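A Morning in Court (With No Lawyer Needed): the Korkholm Courthouse Open Day

I have been following trials in the news since I was a teenager, and until this July I had never set foot in a courtroom. So when I saw that the Korkholm courthouse was opening its doors for a morning, with tours, a look at the holding cells and a full pretend trial, I signed up within minutes and then bored everyone I know with it for weeks.

Doors opened at 9:30. I got there at 8, far too early, and had a coffee at Hasus across the street, where half the people in line with me were reading the same folded program. You go through security exactly as you would on a working day: belt off, bag through the machine, phone switched to silent and then checked by a very polite officer who made me show him. I liked that they didn't skip it for us.

We were put in groups of 15 and mine started upstairs in Courtroom 2, the old one. It is smaller than I expected! On TV they always look like cathedrals. From the back bench of the public seats you could hear a person at the defense table unscrew a water bottle. Our guide, a retired court clerk, let us try the witness chair one at a time, and I can report that it swivels, that it squeaks, and that the microphone picks up the squeak. She told us witnesses are often more nervous about the microphone than about the questions.

The judge's bench was open too, and the view from up there changes the whole room. You see every face, including the ones in the back who think they are hidden. A kid in our group asked whether the judge is allowed to eat candy during a long hearing and the guide said she would neither confirm nor deny.

Then down to the records room, my favorite part, which I did not see coming. The courthouse keeps its oldest case books there, and one was out on a cushion: a bound volume of 1093 pages, all handwritten, every theft and fistfight and unpaid bill in the county over a stretch of years. We could read the open page, a dispute over a borrowed horse that came back lame. The owner wanted the price of a new horse. The court gave him the price of a saddle, with no reason written down, and I have been thinking about it ever since.

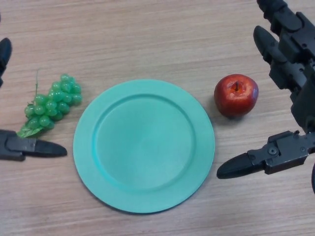 The holding cells were next, and the chatter in our group dropped right off. There is a bench, a toilet behind a half wall, and a door that closes with a sound I felt in my teeth. People wait in there before they are sentenced, sometimes for most of a day. I read sentencing stories all the time — so many days, so many hours of community service, a fine — and I had never once pictured the part where a person sits and waits to hear the number. Even the ones who have already pleaded guilty and have a pretty good idea what's coming.

At 11 everybody went back up for the mock trial, put on by the Pumidetti Players, a local theater group, with a real prosecutor and a real defense attorney playing themselves. The defendant was a made-up TV cooking host accused of paying off a contest judge so that a nephew's restaurant would win. The contest was called the Mok Cup, which got a groan, and the actor playing the host wept beautifully. I was completely taken in.

The audience was the jury, all 109 of us, voting with colored cards. Guilty by a wide margin. Then came the good bit. Before handing down the sentence, the judge (a real one, on her day off) walked us through what she would weigh: the guilty party's record, the money, who got hurt, whether the apology sounded like an apology. She asked the room for suggestions. A man near me shouted for five years. Someone else wanted a fine and nothing more. When she read out the letters of support from the host's friends and family, you could feel people softening, and then she read one from the restaurant owner who had come in second, and they hardened right up again. She settled on three weeks in jail, a fine and community service, and half the room booed and the other half clapped.

I stayed for the questions afterward. Yes, cameras are sometimes allowed in, with permission. No, the judges don't use a gavel much; this one keeps hers in a drawer. Yes, famous defendants go through the same metal detector as everyone else, though the sidewalk outside gets a lot louder.

A few practical things if you go next year. It's free, but you have to book. The old courtroom is on the second floor and the elevator is slow, so give yourself time if you need it. There is nowhere to eat inside. Regular hearings are open to the public too, and the list for the day is posted by the front entrance every morning — I've already been back for one, a parking case, and I stayed to the end.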